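Ticket: Left/right streams drift apart during replay, rim grasps labelled as misses
Project: Niter (replay and labelling tools)
Component: time alignment, contact labeller
Opened by: Seidu Agyeman
Assigned to: Noémie Simard
Status: Fixed on branch, waiting for review

Opened by Seidu Agyeman

Hi all, me again, sorry! I've been putting the two-handed tableware recordings through Niter and the contact labeller is behaving very oddly. Anything where one finger goes inside a bowl and the other stays outside comes back as "closed on nothing". Whole-object grabs (mugs, boxes, that sort of thing) are fine. It's just the rims.

I first thought I'd got the wrong config, so I pulled a clean copy and started over. Same thing. Then I put it on the other machine in case it was my graphics driver being silly, and it was the same there too. I'm on the current Niter main branch, with the Cordier settings file for the grippers.

What I do:

niter replay --session kivcombe-bowls --both
niter label contact --from-replay

What I get in the log, over and over:

WARN align: right stream ahead of left, using nearest
WARN contact: width below minimum, no object between pads
INFO contact: label = MISS

I'd expect a label of RIM, or at the very least HOLD. Happy to try anything you like, I've got the afternoon free.

Reply from Noémie Simard

Hello Seidu, thanks for the log, it saved me asking. Two warnings in there and I suspect they're two separate problems that happen to turn up together, which is always a treat.

The first is about clocks. Each gripper stamps its own frames, and Niter lines them up once at the start of a session and then trusts them. If one clock runs a touch fast you won't see it on a short clip, but on a long one it creeps. Could you send me the output of the offset plot for one long session and one short one? It's under niter inspect --offset. Don't bother with the full recordings yet, they take me ages to pull down from here.

The second is about width. I have a horrible feeling I wrote that check myself, back in February, and that I only had boxes in mind.

Reply from Seidu Agyeman

Both plots attached. The short one is flat as a pancake. The long one starts at nothing and has climbed to 37 ms by the end, in a nice straight line. I did wonder whether it was dropped frames, so I looked at the frame numbers and there aren't any gaps on either side.

One more thing that might matter — I tried swapping left and right in the config to see if the drift swapped as well. It did. So it follows the device and isn't something Niter does to whichever stream it reads second.

Reply from Noémie Simard

Lovely, that swap was exactly the right test. A straight line means a plain rate difference, so I can fit it and take it out. I've changed the aligner to fit slope and offset over the whole session instead of just the offset at the start. It wants at least 3000 frames before it will trust a slope, and below that it falls back to the old behaviour and says so in the log.

Please try branch align-slope when you get a minute. You'll need to clear the cache first or it will cheerfully reuse the old offsets (I lost most of a morning to that one, so please learn from my suffering).

niter cache clear --align
niter replay --session kivcombe-bowls --both

Reply from Seidu Agyeman

Better! The align warning has gone and the two views move together properly now. When one gripper comes into the other's picture you can step through frame by frame and the poses agree, where before the drawn outline trailed behind.

Sadly the labels are still wrong. Every rim grasp in that session is still MISS. I opened the width trace beside the video and the pads plainly stop closing and sit at a steady width, a very small one. So the data looks healthy to me and it's the labeller that's throwing it away.

Reply from Katsuhiko Fukuda

Butting in, as I look after the perception side. The minimum width in the contact check is 13 mm. A bowl wall is far thinner than that, so it could never pass. I'd be wary of simply lowering the number, though, because a fully closed gripper reads a little above zero on our units and you'd start calling empty closes HOLD.

Can you pick one frame where you are sure what the right answer is, and post it with the label the tool gave? I'd like something to argue over.

Reply from Seidu Agyeman

Good idea. I went for the pink bowl. It's the view from one gripper, with the other one coming in on the right, so it does for checking the alignment as well. 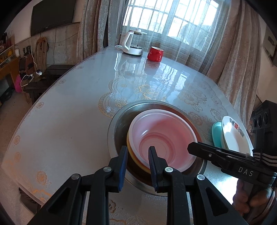

Left pad on the outer wall, right pad inside the bowl. Tool says MISS, should say RIM.

It's a bit of a mean one, I admit, what with the yellow bowl underneath and the big steel basin round the pair of them. The object mask does find the pink bowl, but it treats it as a filled disc, so as far as the labeller knows there's a finger poking through the middle of a solid thing. I wonder if that's half the trouble?

Reply from Katsuhiko Fukuda

That is half the trouble, yes. When a pad overlaps the mask the check assumes a bad pose and drops the object from the candidates. Then it looks at width alone, finds it too small, and gives up. For open containers we should use the rim curve and ask whether the pads are on opposite sides of it. We already fit that curve for the planner, it just never gets passed along to the labeller.

Reply from Noémie Simard

Right, done, and it was less work than I feared. On branch rim-contact the labeller now takes the rim curve when there is one. Pads either side of it, width steady, and you get RIM. Width alone is only used when no curve has been fitted, and I've made the minimum a per-device setting so it isn't hiding in the code any more.

Seidu, could you run it on the same session, and on a Clurndale one too? Those have no bowls in them, so the labels there shouldn't budge.

Reply from Seidu Agyeman

Ran both. The frame I posted now comes out as RIM, hooray! Clurndale labels are identical to before, I diffed the files to be certain. In the bowls session there are 2 grasps still down as MISS, and having watched them I agree with the tool, the pads close beside the bowl and not on it.

Small grumble: the new label shows up in the viewer in the same grey as MISS, so I had to click each one to tell them apart.

Reply from Noémie Simard

Ha, fair. RIM is now green. I've merged align-slope into rim-contact so there's one thing to review, and Marcelle Delaunay has it in her queue. Please keep using the branch until then, and clear the contact cache as well as the align one when you switch.

I've opened a separate ticket for the gripper clock itself. The fit covers it up nicely but I'd still like the devices to sync properly at the start of a session.

Status changed to: Fixed on branch, waiting for review
Last updated: Friday, June 19, 2026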